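## 3. Getting your sourdough starter going (and keeping it alive)

Okay, you've unpacked the Jiltier jar, you've washed it, you've read my ramble about flour in section 2. Now we feed something! I wrote this part for my neighbors first, so forgive me if it sounds like I'm standing in your kitchen.

1. Weigh the empty jar and write the number on the bottom with a marker. You'll thank me every time you forget how much starter is in there (I forget constantly).
2. Add 70 grams of whole wheat flour and 70 grams of water. Lukewarm from the tap is fine.
3. Stir until there are no dry bits. It should look like thick pancake batter, maybe a little uglier.
4. Set the lid on loosely and slide the rubber band to the level of the batter.
5. Leave it on the counter until the same time tomorrow.

**Caution:** don't clamp the lid down while the starter is working. Gas builds up, and glass is glass.

I store dry starter flakes and spare flour blends in whatever small tubs with snug lids I have on hand, and any food-safe one will do.

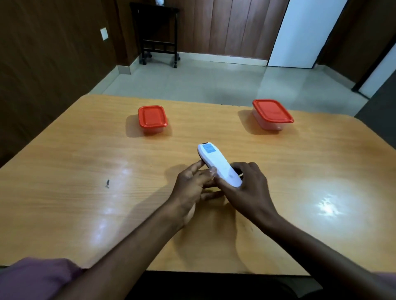
Rosaura Yupanqui wrote back after trying the first draft of these steps: "My kitchen is freezing in the morning and nothing moved for two days. I put the jar in the oven with just the light on and it took off. Can you please add that?"

Added! Oven off, light on, and tape a note over the knob so you don't preheat your pet.

### 3.1 Daily feeding

1. Spoon out all but a couple of tablespoons. Save the extra for crackers or toss it.
2. Add fresh flour and water, equal weights of each.
3. Stir, scrape down the sides, move the rubber band.
4. Check back in the evening. If it has climbed well past the band and smells a bit like yogurt, you're getting close.

**Note:** a gray liquid on top means it's hungry. Pour it off or stir it in, I've done both. Pink or orange streaks are a different story: throw everything out, scrub the jar and start over.
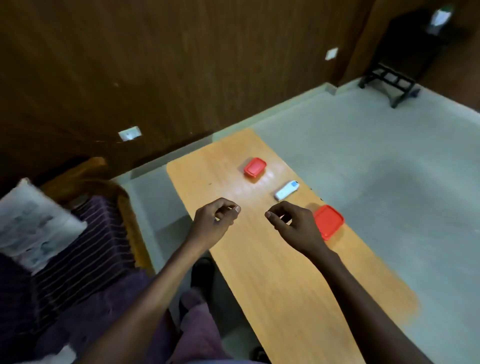 Once the starter doubles between feedings for three days in a row, you can bake with it, or move it to the fridge and feed it once a week. Take it out the night before you want bread and give it one good meal. Mine came back after most of April in the fridge without a single feeding, so please don't panic over a missed week!

Shaping and baking are in section 4.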